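Who Stays Up for an Election? Turnout and Talk Among Foreign Residents in Denbridge

Student project report, Local Government and Civic Life seminar
Ingvild Fagerlund

Why I picked this topic

When our seminar was asked to choose a project on local politics, most people went straight for the mayor's race, and I can't blame them, because it was a lively one. I wanted something a little smaller. I have lived in Denbridge for most of my life, but my mother moved here from abroad as a grown woman, and I remember her standing in the kitchen with the election leaflets spread out on the counter, asking my father which of these people she was allowed to vote for and which she was only allowed to have opinions about. That question stuck with me. In Denbridge, residents who hold a foreign passport can vote for the district council after three years at a local address. They can't vote for anything above that. So I wanted to know how people in that position think about the one ballot they do get, and whether they use it.

How I went about it

I interviewed 13 residents, all of them with the right to vote for the district council and none of them citizens. I found the first few through the language café at the Holmgren library (thank you to everybody there for the patience and the very strong tea), and after that each person tended to send me on to a neighbor or a cousin. Most talks lasted 30 minutes, though a couple ran well past that when somebody got going on the subject of parking. I took notes by hand and typed them up the same evening. I also went to two candidate meetings in the Jitetley district and sat in the back.

My supervisor, Ingegerd Öberg, warned me early on that people who agree to talk about voting are usually people who vote, and I should say plainly that she was right. My group leans toward the interested. I tried to balance this by asking everyone about a friend or family member who stays home on election day, and some of the best material came out of that.

What people told me

The first thing I noticed was how many of them learned about their right to vote by accident. The polling card comes in the mail in a plain envelope, and it looks a lot like a water bill. Six of the people I spoke with said they had thrown out or set aside at least one card before they understood what it was. One man, a baker who gets up at four in the morning, kept his on the refrigerator for weeks thinking it was a summons. He laughed about it when he told me, but he also said he would have liked a sentence or two in his own language, and I find it hard to argue with him.

The second thing was that council politics felt close to them in a way that national politics did not. They talked about the bus that stopped running after nine, and the clinic hours, and whether the Relotine footbridge would ever be fixed. A woman who has been here for 20 years told me she follows the elections back home out of love and the elections here out of need. She stays up all night for the first kind, with the radio on low so her husband can sleep, and for the second kind she walks over to the school before work, votes, and is at her desk by half past eight.

I had expected more anger about being shut out of the national vote. There was some. A younger man who pays his taxes here and coaches a youth team said he felt like a guest who is asked to do the dishes. Others shrugged, or said they were planning to apply for citizenship and had been planning it for years. The paperwork came up again and again, and so did the fee.

At the candidate meetings, I listened for any mention of foreign voters. At the first there was none until a woman in the front row asked about translation of council notices. Two of the candidates seemed surprised to learn she could vote. At the second meeting one candidate had brought a short leaflet in four languages, and it was gone from the table before the break.

What I would do differently

I would start sooner. I began my interviews in April, when people were already tired of being asked about politics, and I had to chase several of them. I would also try to get the district's own turnout figures broken down by citizenship. I wrote to the clerk's office and got a kind reply, but the numbers aren't kept that way, so everything I say about turnout comes from what people told me themselves.

If another student wants to carry this on, I would suggest looking at the polling card. Rewriting a letter is cheap, and it would be easy to show a few versions to residents and ask what they think it says. My interview questions and typed notes (with names removed) are in the seminar binder, behind the green divider, and I'm happy to talk them over with anyone who is curious.

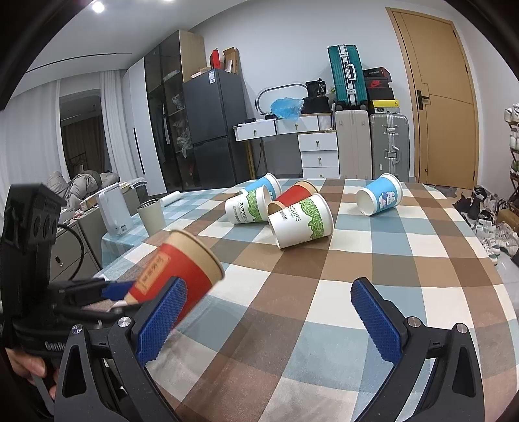
Red paper cup by the checkered tablecloth.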